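Setting up your first beat in Tetix

Okay, you've got the vocal booth template loaded, so let's get a drum loop under it. I use Tetix on an old laptop for every hip hop demo I make, and these are the steps I follow each time.

1. Open a new session and set the tempo before you touch anything else. I like 123 for the bouncier stuff, but pick whatever your rapper is comfortable with.

2. Drag a kick and a snare onto the first 2 tracks. The Kivura kit is free and sounds great (the snares especially!).

3. Click the loop button and set the length to 2 bars. Longer loops are fun, but they get messy fast when you're still learning where everything is.

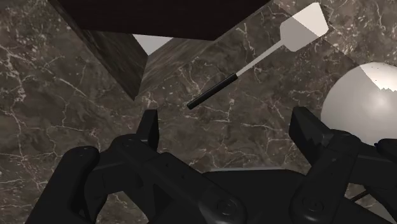

4. Turn on swing, just a little. My friend Lesego Ngubane cranks hers way up and gets away with it, but I always end up sounding like I fell down the stairs.

5. Add your bass. Play it in by hand if you have a keyboard plugged in, then hit Q to tidy the timing.

Note: Q moves every note you've selected, so if you liked that lazy late note at the end of the bar, unselect it first. Undo works too.

6. Arm the vocal track, put your headphones on and do a test verse at full volume. Watch the meter and bring the input down if it goes red.

Caution: turn your speakers off before you arm the mic. I forgot once in July and the feedback was so loud my ears rang until dinner.

7. Save, then save again under a new name. Tetix keeps one backup per session and overwrites it when you close.

Exporting stems for your mix engineer is in the next section.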